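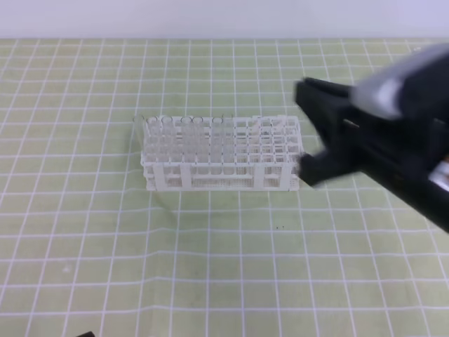

Prapai Suksawat
March

Does anyone know how the swim advisories work at Wadstead beach? We're renting a place on the Ullow side for a week with my two kids and my mother-in-law, and I keep checking the town page, which says "advisory in effect" for the north end and nothing at all for the south end. Same water, right?? I called the town office at 4 and got a recording. Does an advisory mean you can't go in, or is it more of a please-don't? And does it cover the little creek mouth where all the toddlers sit? My youngest drinks half of whatever she swims in, so I'd love a real answer before I pack the floaties.

huvar_mom

We go every summer and we always swim, never been sick. They put those signs up if a seagull looks at the water funny. Bring water shoes, the rocks by the jetty are awful.

tidepool_dan

I'd be a little more careful than that, with kids especially. An advisory at Wadstead is a please-don't. A closure is the one where the lifeguards whistle you out, and that gets a red sign at the end of every path. The two ends are sampled separately, so one can be posted while the other is fine. The north end is next to the storm drain, and it goes bad after a hard rain. Last summer it got posted twice, once at 2,810 and once at 2,290, and I remember the numbers only because my neighbor wrote them on our fridge whiteboard (we had houseguests who wouldn't listen).

The creek mouth is the spot I'd skip. It's warm and shallow and lovely and it's where everything from the road ends up. I don't think it even gets its own sample. Walk 60 yards south past the Valentini snack stand and you get nice soft sand with much cleaner water coming in.

Also, the town page is slow. The board by the parking lot usually gets changed first, so look at that on your way in. If it rained hard the night before, we just do mini golf and try the beach again a day or two later. Have a great trip!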